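Subject: Re: [printed-arms] Does sunlight on the table ruin your policy?

Hi all,

Thanks for the kind notes after my February post, and sorry to be slow. I wanted to have real results before I opened my mouth again, and then the lab moved benches, and you all know how that goes. Two stills from the bright table first, then the long version.

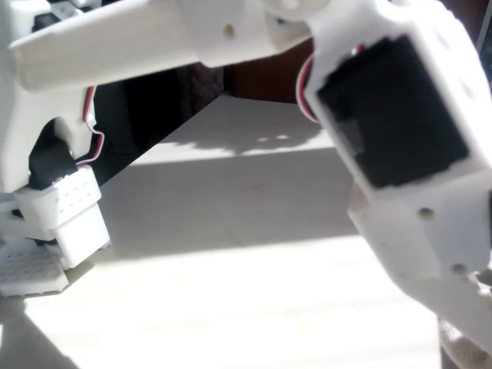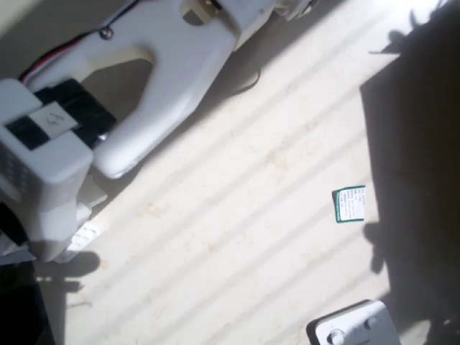
Photos: Dustimholm bench group. Fine to reuse with credit.

On the February thread, a list member wrote:

> We train on the same kind of printed arms you have and our
> grasping policy is lovely in the evening and terrible in the
> morning. Same objects, same table, same checkpoint. My guess is
> the window. Has anyone tried just collecting the demonstrations
> in bad light on purpose, or is everybody doing it with color
> jitter in training? I have read a lot of papers that say jitter
> is enough and I don't believe them anymore. Also, do you throw
> out demonstrations where the image is blown out? We have been
> throwing them out and I am starting to wonder.

Yes, we tried it, and I think you are right to wonder!

For anyone who joined recently, we work on small pick-and-place jobs with white printed arms, hobby-type servos, and a policy that learns from people driving the arms by hand. No force sensing, no depth, only color images and joint angles. We had the same trouble you describe. Our table is pale, our arms are white, and when the sun comes in low you get white plastic on a white surface with the highlights gone flat. Look at the second picture and you'll see the other half of the problem, those diagonal stripes of light and shadow running right over the tabletop. A stripe edge is a much stronger edge than most of the things we want to pick up. The first picture has a patch on the lower part of the right-hand limb where the sun washes the panel nearly to nothing, and that is a part I would very much like the policy to be able to see.

So what we did was collect two sets of demonstrations with the same tasks and the same people driving. The first set, which we call Koller, was made with the shades down and the ceiling lights on. The second set, Akimis, was made with the sun coming in however it pleased, and nothing thrown out for exposure. Then we trained the same network three ways: on Koller alone, on Koller with heavy color and brightness jitter, and on a half-and-half mix of Koller and Akimis with no jitter at all. The total number of demonstrations was held the same in all 3, which matters a great deal here, because otherwise you are only learning that more data is nice.

Each policy then got 20 tries at the same pick in full sun, with the start positions drawn ahead of time so that none of us could be generous to our favorite.

I'll send the table separately once I have cleaned it up, but the order was clear enough. Koller alone was poor. Koller with jitter was better, though less than I had hoped, and it kept one nasty habit, where the gripper would go down beside a shadow edge and close there with great confidence. The mix came out well ahead of both. We ran the mix again from a second random seed and it still came out ahead. That makes 2 seeds, and I would like more before I say it in front of a reviewer.

My reading of it (and please argue with me) is that jitter changes the whole image together, while the sun changes one side of a bracket and leaves the other side alone. Somebody on this list suggested painting fake shadows onto the training images instead. We had a quick go at it with soft-edged polygons and it did help some, but ours were much too tidy. Real shadows on our table have lumps in them. There are leafy shapes and fingers and all sorts, and they land on the objects as well as on the table, and the arm throws its own shadow that moves as the arm moves. I'd love to see somebody with more patience than me do this properly.

About throwing out blown-out demonstrations, we stopped. As far as I can tell the joint angles carry the policy through the bad moments if it has seen such moments in training, and if it hasn't, it wanders. We did keep one rule, which is that the person driving must be able to finish the job by looking. If they had to feel their way, we dropped it.

Things I am not happy with, so you don't have to find them for me:

The full-sun tries were all done at our own table, by our own window. A friendly group at Skesico has offered to run the same checkpoints on their bench and I am very curious what happens there.

The mix was half and half for no better reason than that it was easy to do. I suspect a much smaller share of sunny demonstrations would get you most of the way, and that would be good news for anyone living somewhere gloomy.

We locked exposure on the cameras for both sets. With auto exposure on I would expect a different story, and possibly a worse one, with the picture pumping every time a white arm goes by.

If you have evening and morning data already sitting on a disk, please try the split before you collect anything new, and write back even if it comes out the other way. I can share our start-position lists and the training config with anybody who asks, on the list or off it.

Warm wishes from the Dustimholm bench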